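Workshops > People > Interviews

The arm that wouldn't let go: a morning with Esperanza Alcaraz

Esperanza Alcaraz had the kettle on before I'd found a place to put my coat. She runs the two-arm benches at Turnitura, up the hill from the old Etmont mill, and she had agreed to talk about what people there still call "the April thing," though she laughs a little when she says it.

"It was a cable," she told me. "I'd love to give you something grander, but it was a cable."

The arms had been folding and packing since early morning, and they had 670 runs behind them without a stop worth writing down. Then, a little before eleven, the left one closed on a canvas bag and stayed closed. The right arm had no idea anything was wrong, so it carried on with its half of the job and pulled. The signal line to the left gripper had worn through where it bends at the elbow – the sort of spot you look at every day and stop seeing.

"I reached in," she said, and put her cup down. "That's the part I'm not proud of. I've told new people for years not to reach in, and there I was with my hand between the two of them, trying to free a strap."

She got away with a bruised thumb and a good scare. Roy Heywood, who was working across the room, hit the stop button. I rang him afterward, and he remembers the noise more than anything. "The stitching was going," he said. "I didn't think about it, I just went for the button. Esperanza said a word I hadn't heard from her before!"

What bothered her most, once her thumb had calmed down, was that the software had noticed. The motor load on the right arm had climbed for a good while before Roy moved, and the log had it all neatly written down, but there was no rule telling the arms to do anything about it. Now there is. If one arm pulls too hard against the other, both go slack, and somebody has to walk over and start them again by hand. The cables get swapped after 3000 runs whether they look tired or not, and they hang in wider loops than they used to.

We went through to see the bench after our second cup, and I was surprised how homely it is, with its flowery wallpaper and printed cloth.
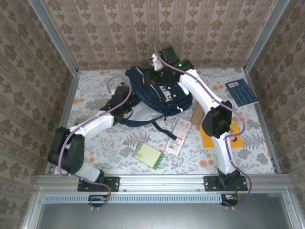

Both arms on a navy backpack, with the purple cables looped along them.

"Backpacks are the worst for it," Esperanza said, keeping her hands in her cardigan pockets the whole time we stood there. "Straps go where they like."

I asked if she still trusts the arms. She thought about that for a while. "I trust the button," she said, and then she wanted to show me the drawer where she keeps the old cable, with a paper tag on it in Roy's handwriting.

Comments

Quispe: We had the same wear at the elbow on ours. Did you try a softer sleeve, or only the wider loops?

benchside50: Glad the thumb is fine. I've reached in too and felt sick about it all evening.

Vurside reader: Please ask her what load limit they settled on. Ours trips every time a zipper snags.

Contact us | Copyright Turnitura Workshops | Back to top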